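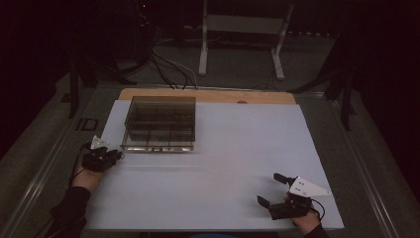

A compartment tray on a white board on a wooden tabletop.

The Drawer That Ate Everything

There is a drawer in my house that I am not proud of. It sits under the microwave, it sticks in March and whenever company is coming, and until recently it held picture hooks, dead batteries, live batteries, the feet off a stereo I sold in college, and a key to something. I opened it one evening looking for a single wood screw and closed it twenty minutes later with a splinter and a soy sauce packet.

The cure, I was told by everyone I complained to, was a clear plastic tray with compartments. You have seen these. They turn up in sewing rooms and tackle boxes, and in the garages of people who label their extension cords. I had always thought of them as furniture for the already organized, the way running shoes are mostly bought by people who run.

So I went to see Gervasio Acuña, who repairs small appliances out of a converted dairy building and has, by his own inventory, 907 compartments' worth of small parts. He did the inventory himself, over a winter. I didn't ask what kind of winter.

"You're going to want to label it," he said, before I had taken my coat off. "Don't label it."

His position is that a clear tray is already labeled, by the stuff in it. A washer looks like a washer. The moment you write WASHERS on the lid you have made a promise, and in three weeks there will be a grommet in there making a liar of you. He has a shelf of old opaque tins from his uncle, each with a neat paper label, and he made me guess what was in them. The tin marked FUSES had buttons in it. The tin marked BUTTONS was rusted shut.

He starts a new tray the same way each time. A pale board goes on the bench first, because a dropped spring on a wood-grain tabletop is a spring you will be buying again. The tray goes toward the back and to one side, and the rest of the board is left clear for the pile. I had assumed the tray should go in the middle, where it would look important. He moved it for me.

Then you dump the drawer. Mine had come along in a grocery bag, and it made a noise going out that I would like to forget. Acuña looked at it for a while and picked out the soy sauce.

The sorting itself has fewer rules than I was hoping for. I wanted a system. I had read about systems. There is one, popular with a certain kind of hobbyist, in which everything is arranged by size, and another in which it goes by how often you reach for it, and the two camps apparently do not eat lunch together. Acuña sorts by what he would be angry to lose. The tiny brass inserts go in first. Picture hooks can fend for themselves.

I asked about the number of cells. A smaller grid, he feels, is better for a beginner, and a beginner is anyone who owns a drawer like mine. Buy the giant tray and you will fill it, because an empty cell is an insult to a certain type of person, and soon you are splitting rubber bands by color. Buy the small one and you have to decide what you really own. I turned out to own a great many twist ties.

We should talk about brands, since people write in. Acuña keeps three on the shelf and is rude about all of them. The Drireo has a latch that closes with a satisfying click and opens with a butter knife. The Sivitz has dividers that lift out, which sounds like a fine idea until you carry it up a flight of stairs and arrive with one large compartment of everything. The Barta is the plainest, with fixed walls, and it costs $8 at the hardware store near him. He likes it best, although he'd like it better at six.

I bought a Barta. I also bought, against advice, a label maker, a Priver with 62 built-in symbols, including a tiny anchor. I have found no use for the anchor so far, but it is early.

The tall walls matter more than I'd have guessed. A shallow tray is pleasant to pick from and terrible to move, since a screw will hop a low wall at the slightest excuse. With deep cells the parts stay where you put them, and you pay for it with your fingertips. Acuña tips the tray toward himself and lets things slide to the near wall, then draws a part up the side with one finger. He makes it look like nothing. I tried it and flung a thumbtack at his radio.

At home I set up on the dining table with a board from the closet, which my family took as a sign that dinner would be late. It was. The first cell went quickly, and so did the second. By the fifth I had entered the stage Acuña had warned me about, in which every object seems to be the only one of its kind. A plastic elbow. A very small hinge. A thing with threads on the outside and regret on the inside. For these he recommends a single cell called Later, emptied into the trash once a year without looking.

I looked. I now know that the key opens a bicycle lock, and that the bicycle lock is on a bicycle belonging to someone who moved to Ohio.

When I called Acuña to report this, he wanted to know how the tray was doing. I told him it was full, and that I'd counted the pieces, all 727 of them, twist ties included. There was a pause on the line - the pause of a man who has counted things himself and knows where it leads.

"And the wood screw?" he said.

I had found it that morning, in my coat pocket. It's in the front row now, next to the batteries, which I still need to test.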